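Sourdough starter goes flat every time I switch flours – what am I doing wrong?

Asked in Bread & Baking

Hi all, first time posting, long time lurker. I have a starter that I got from my brother-in-law in August and for the first few weeks it was an absolute champ. Doubled in the jar, smelled like yogurt, floated in water, the whole deal. I was feeding it the whole wheat he gave me with it. When that bag ran out I bought plain store-brand all-purpose, and within two days it was sulking. A few little bubbles on top, a layer of grayish water, and a smell like nail polish remover.

So I went back to whole wheat and it came back to life. Great! Then I tried bread flour (I wanted a less "healthy tasting" loaf, my kids' words) and the same thing happened again. I've been through this loop enough times now that my husband has started asking if the jar is okay before he asks if I am.

Things I've already tried: filtered water, a different jar, keeping it on top of the fridge, and feeding it twice a day for a week, which I hated. I'm using a cup of flour and a cup of water each time and I pour some out when the jar gets full. I don't own a scale. Do I need a scale? I'd rather not have one more thing on the counter, but I will if I have to.

Really I just want to know if a starter can get used to white flour, or if I'm stuck buying whole wheat forever.

Answer 1 (marked helpful by the person asking)

Oh, I feel this one. Mine did the exact same thing the first winter I had it and I came very close to dumping it down the sink.

Yes, it can get used to white flour. It just doesn't like being moved in one go. Whole wheat has the bran and the germ still in it, so there's a lot more in there for the yeast and bacteria to eat, and they bring some of their own along too. When you go straight to all-purpose it's a bit like switching a toddler from pasta to plain rice – they'll eat it eventually but there will be a scene first. Most of what you're seeing in those two days is the scene.

The other half of it, I'm pretty sure, is your cup and cup. A cup of water weighs nearly twice what a cup of flour does, so your starter is thin. Whole wheat soaks up a lot of water and hides that. White flour doesn't, and in a runny starter the bubbles rise up and pop instead of holding the thing up. It may be perfectly lively and just not able to show you! If you don't want a scale, go by feel. You're after thick pancake batter, something that falls off the spoon in a blob. With cups that's closer to a cup of flour and a bit more than half a cup of water.

And pour out more of the old stuff. If you only get rid of some when the jar is full, you're giving a huge hungry crowd a small dinner, and that's where the nail polish smell comes from. I keep a couple of spoonfuls and toss or bake the rest.

For the switch, I did it over 21 days, which was probably longer than it needed. First week mostly whole wheat with a spoonful of white, second week half and half, third week mostly white. I still put a spoonful of rye in on Sundays as a treat and I couldn't tell you if it matters.

On the smell and the gray water: pour the water off or stir it in, either is fine. Pink or orange streaks or fuzz are a different story, throw that out and start over.
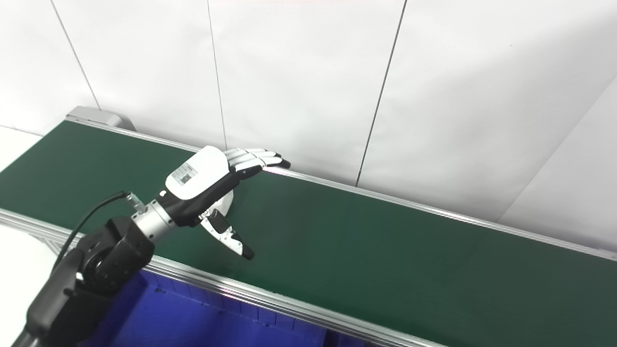 Robotic hand above an empty green conveyor belt

Coming back to add something on flour brands, as I got a private message asking which one I use. I buy the unbleached bread flour from Wellska, the co-op in town, and I've had no trouble with it. Unbleached is the part I'd pay attention to. I did try a bleached all-purpose once when the store was out of everything else and the starter was slow for days, though the kitchen was freezing that week too, so take that for what it's worth.

Also, don't judge it by the clock. Put a rubber band around the jar where the level is after you feed it, and see how far up it gets before it starts to drop. If it's doubling, bake with it, never mind whether it took 4 hours or all day.

Answer 2

buy a scale. they're cheap and they fit in a drawer. that fixed mine

Answer 3

I'd go along with most of what the first answer says, but I'd worry less about the slow changeover. I moved mine to white flour in one go with a stiff feeding (it was more of a dough ball than a batter) and it skipped a day and then carried on as if nothing had happened. My cousin Maxence swears that's luck.

One thing I haven't seen mentioned is the top of the fridge. Ours gets really warm up there, and a warm starter burns through its food fast, then goes flat and sour before you look at it again. I moved mine to a shelf by the back door and it calmed right down. If you're only baking on weekends you can keep it inside the fridge too, feed it once a week, and take it out the night before.

For the kids, try half whole wheat and half bread flour in the loaf itself and leave the starter on whatever keeps it happy. There's so little starter in a loaf that they won't taste it. Mine eat it with butter and have never said a word about healthy.

– Timothée Bodin

Comment from the person asking

Thank you all so much!! Made it thicker last night and it's up over the rubber band this morning, on half white. Looking at scales now, fine, you win. Does anybody have a pancake recipe for the part I pour off?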